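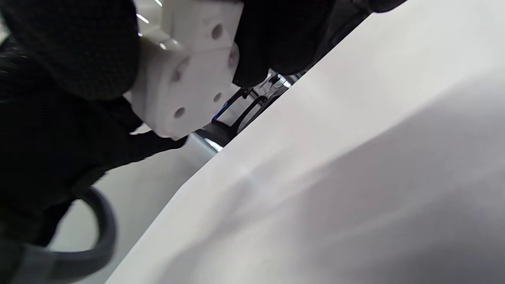 I've had the Wevia home robot arm kit on my bench since February, and I still get asked whether it's worth the money for somebody who mostly wants a third hand in the workshop. Short answer: yes, if you like fiddling! Wear thin knit gloves while you put it together. Black ones are my pick, because the mounting blocks are bright white and you can see straight away which way you're holding one, with the little round holes on this face and that face and a seam down the front. Bare fingers leave grubby marks all over that white plastic (mine did, first weekend).

A few things I've picked up along the way.

Sort the fasteners before you start. There are 157 of them in the bag and the short ones look an awful lot like the slightly less short ones. I use an old muffin tin. An egg carton's fine too, but it tips over if you lean on the lid.

Start every screw by hand. Get them all a couple of turns in, then go back round and snug them up. If you crank the first one down tight the second hole never quite lines up, and plastic threads don't forgive you. Stop when it feels firm.

Leave slack in the cable! I zip-tied mine nice and neat along the arm and the elbow joint wouldn't bend the whole way. A big lazy loop is much better. Tie it once at the base and once near the wrist and leave the middle alone.

Wipe the parts with a damp cloth and a drop of dish soap. No solvents. I tried a bit of nail polish remover on a spare block and it went cloudy.

On price, I paid $854 for the full kit from Hekedton, plus $89 for the setup service, where someone walks you through calibration over the phone. You could skip the service if you're patient. I'm not, and the fellow I got was lovely and didn't rush me. The manual is the weak spot, with tiny diagrams and the colour codes at the back where you won't find them.

Mine now holds dowels while the glue sets and passes me sandpaper, slowly.

Home | Kitchen | Laundry | Workshop | Garden | Ask a Question

Shares 89 | Comments 2

Bhupendra Rastogi
Muffin tin is a great idea, I lost a screw down the floor vent on day one. Does the setup service cover the gripper as well or just the arm?

Tetteh Nyarko
Bhupendra, they did both for me in the same call. Have your phone charged, it's a long one.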